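Keeping Dew Off the Glass

I have owned a telescope long enough to know that its main function is collecting dew. A clear night at Davudwood will give you 15 good minutes on Saturn and then a grey smudge that could be anything, including Saturn.

The cheapest fix is a dew shield. Cut a strip from a foam camping mat, wrap it around the front of the tube and hold it with hook-and-loop tape. Let it stick out about one and a half times the width of the lens. Paint the inside flat black if the foam is a cheerful colour.
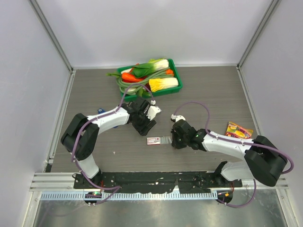
It will sag a bit in the cold, so run a second strip of tape around the outer end. Mine has lasted 5 winters and looks every day of it.

Eyepieces fog up faster than anything, mostly from people breathing on them. Keep the spares in an inside pocket and put the caps back on between looks. A chemical hand warmer under a rubber band does nicely for the finder.

When you come in, leave the scope uncapped in a cool, dry room until the glass clears by itself. Cap it wet and you are farming mould. I did this once after a night at Lelberg, with a mirror that cost more than 400 dollars, and we don't discuss it.

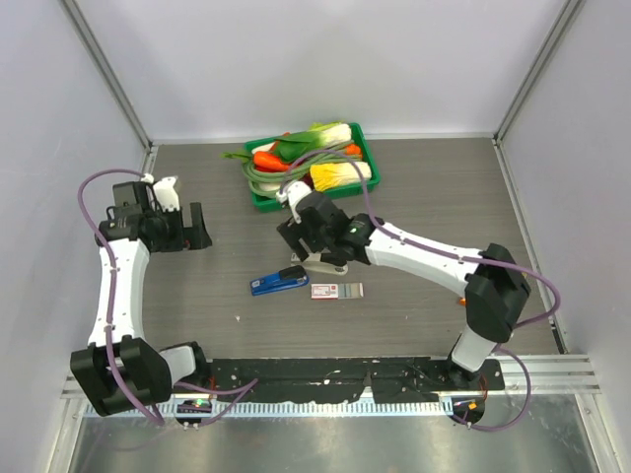

Can I wipe the dew off with my sleeve?

Your sleeve has grit in it, and the grit will leave fine scratches in the coating. Use a hair dryer on its lowest setting, held well back, and keep it moving.

Silica gel packets are worth saving from shoe boxes. Toss a handful in the eyepiece case and swap them every March – or whenever you remember, which in my case is when something fogs.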